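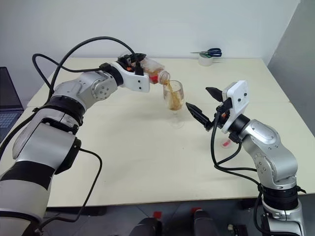
Slide 2 - pouring into stemware

Start with the glass, then the bottle. A stemmed wine glass has a small base and a high bowl, so the load sits well above the table. Mention tip angle, skip the derivation.

Pour into the bowl from a bottle tilted well past horizontal. A thin stream is easier to stop than a wide one but travels further and foams on carbonated drinks. Read foam height and liquid height as separate values. The Listano sheet has one column for both - say we split it in July.

Fill target: 100 mL. Half a bowl is the usual reference mark, but bowl shapes vary, so go by volume.

Clear glass on a pale top: the stem and base are hard to pick out. Brown liquid gives good contrast at the fill line. Streaks on the inner wall can be misread as level. Wait 14 seconds before reading.

Table: wipe smears between pours. Scissors and tape to the back, away from the base of the glass.

Numbers, if asked: 1,403 pours logged across the Skukow and Lachance benches. Plastic bottles only. Flexible walls change the flow when squeezed, so grip force goes in the log.

Next slide - spill volume by neck diameter.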